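Search this notebook
Enter keywords Go

Kondness workshop notebook
December – entry by Aatos Manninen
Print | E-mail this page

Dye bath 4, the madder one, came out so well that I'm writing this with pink thumbs. Finally a red that leans brick instead of salmon! Same Skaltari wool as the last three baths, same pot, and the only thing I changed was the chalk. I stirred in a pinch before the roots went in and let them sit overnight.

Weighed the skeins dry: 103 g total, so 59 g of root was a bit over half the weight of fiber. Oden thinks we could go lower and still get the color. I'd like to try, but with the same bag of root, please – the new one smells different and I don't trust it yet.

Kept the heat low the whole way. Last time I got impatient and it went brown on me. A slow hour, lid on, then left alone to cool until after lunch. The rinse water ran clear much sooner than I expected.

Measuring things and pitchers stay on the white desk, away from the mordant shelf. The bumpy glass and the gray pitcher with the lid are for plain water only, and the pink watering can too.

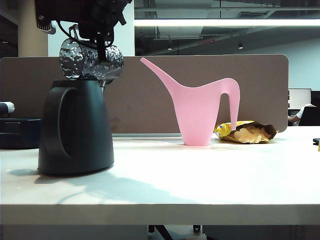 For next time

- Split the afterbath in two and put iron in one half. Just a few drops.
- Ask Kurtuluş for the gray fleece, I want to see madder over gray.
- Stock alum solution: make up 1,000 ml and label it.
- Tie the skeins looser, there are pale bands under two of the ties.

Sample card is pinned by the window, half of it covered with foil for the light test. Leave the foil on!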